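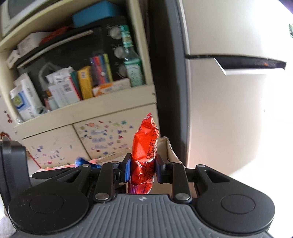 Gerrit Van Beek told Padmavathi Devadiga that the night ferry to Zovham had never once left on time, and that if she ran, properly ran, she could still be on it.

So she ran! Down the hill from Irkdale station with the accordion case banging against her hip, past the bakery with its shutters half down, past the long wet wall where the boys had painted a whale. She had not run like this in years and it was glorious. Her hat went at the corner. She let it go.

The ferry was there, lit up like a birthday cake, with its ramp still down. Somebody on deck was shouting at somebody on the quay about a mattress.

"Ticket," said the woman at the gate.

"How much is it?"

"Thirty, one way."

Padma had 598 in the envelope, every bit of it from the sale of her mother's piano, and she counted out the fare with fingers that wouldn't keep still. The woman tore a stub off the roll. Number 383. Padma read it twice and put it in her shoe, where her mother had always kept anything that mattered.

The boat was called the Moulin, and it smelt of diesel and oranges and other people's coats. Every seat inside was taken. There were sleeping children laid along the benches like loaves, and a man feeding bits of cheese to a dog in a basket, and up by the funnel, where it was warm, a whole wedding party still in their good shoes. The bride had her feet in the groom's lap. She saw the case before she saw Padma.

"Is that what I think it is?"

"It depends what you think it is."

"Our band missed the boat," said the bride. "They stopped for soup in Rullden. Soup! Can you play that thing?"

Could she play it? She had played it in kitchens and in stairwells, and once for a whole June in the window of a shoe shop, and she had been going to Zovham to sell it. A dealer there had made an offer by post, a fair one too. She had told Gerrit it was only sensible. He had carried on slicing his bread and said the night ferry was the one to take, the morning one was full of salesmen.

"I only know the old ones," she said.

"My grandmother only dances to the old ones. Come on, come on, sit here - move up, Uncle, let her sit."

The ramp came up with a groan. The quay slid off sideways, and the lights of Irkdale drew together until they were one yellow smear with the station clock in the middle of it. Padma undid the straps. The bellows were stiff with the cold and the first chord came out like a cow in a tunnel, and everyone cheered anyway, and the dog barked, and she laughed so hard that she had to start again.

Then she played the one about the miller's three daughters. The grandmother got up. She was tiny and very straight, and she took hold of the ship's cook, who had only come out for some air, and spun him round the deck until his apron came undone. After that they were all up. The children woke and came out in their blankets. The mattress was fetched for the old men to sit on, and the old men would not sit.

Hours later, with a thin green light coming up over the water, the bride leant on the rail beside her and asked where she was staying.

"I haven't thought," said Padma. "I was going to see a man about something."

"What time?"

"Nine."

"There's breakfast at my aunt's at nine," said the bride. "She's got a piano, but there isn't one of us who can play it."

Padma took off her shoe and shook out the ticket. It had gone soft, but she could still read the number. She tucked it into the lining of the case, did up both straps, and asked which street the aunt lived in.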